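Oseo Tabletop Handling Cell
Single-arm station for kitchen and canteen clearing work

The Oseo cell is a one-arm handling station built for back-of-house areas where small mixed items have to be moved from a table to a rack, bin or tray. It is supplied with a white worktop, a two-fingered gripper, a controller and the Tillico task software. It runs beside staff at reduced speed and does not need a fenced area if the site risk assessment allows it.

Typical loads are plates, bowls, colanders, bottles and pieces of food or food waste. Items do not have to be lined up or sorted before the cell starts. Training sets with toy food are accepted by Tillico in the same way as real goods.
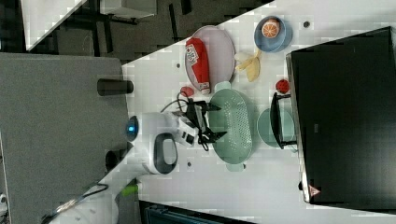

Gripping and Reach

The gripper closes on rims, handles and bottle bodies. Thin-rimmed ware such as an oval colander is taken from the side, with the fingertips angled down toward the edge. Flat plates are the slowest item class and should be cleared of anything lying on them first; Tillico plans this order by default. The operator can change it on the task screen.

A status light on the arm glows blue. Cables run outside the arm and need free space at the wrist. Check them at the start of each shift and after any change of tool.

Item classes in the standard library: 42
Gripper pad replacement: every 4,000 cycles
Joint inspection: every 3,000 operating hours
Stored table layouts: 5

Staffing and Job Changes

The cell takes over repeat lifting and carrying. It does not take over washing, food safety checks or decisions on what is thrown away. At the Ornach canteen, two clearing posts were changed to mixed posts in August. Staff there now load racks, handle exceptions and restart the cell after a stop. The line lead, Todor Kelmendi, asked for a printed list of stop reasons at the station, and this list is now part of the standard delivery. 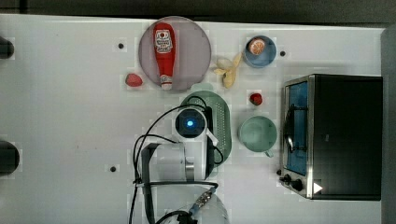
Exceptions make up most of the remaining hand work. The usual causes are nested bowls, wet film on plastic plates and items placed too close to an appliance. Appliances that share the worktop must be entered in the layout as fixed objects. If one is moved, the layout has to be taught again before the next run.

Operator training is given on site by Ionescu and covers start, stop, layout teaching and pad replacement. No programming knowledge is required. Maintenance staff attend a separate session on joints and cabling.

Data sheet revised March 2025. Spare pads, cable sets and worktops are ordered through Ionescu under the cell serial number.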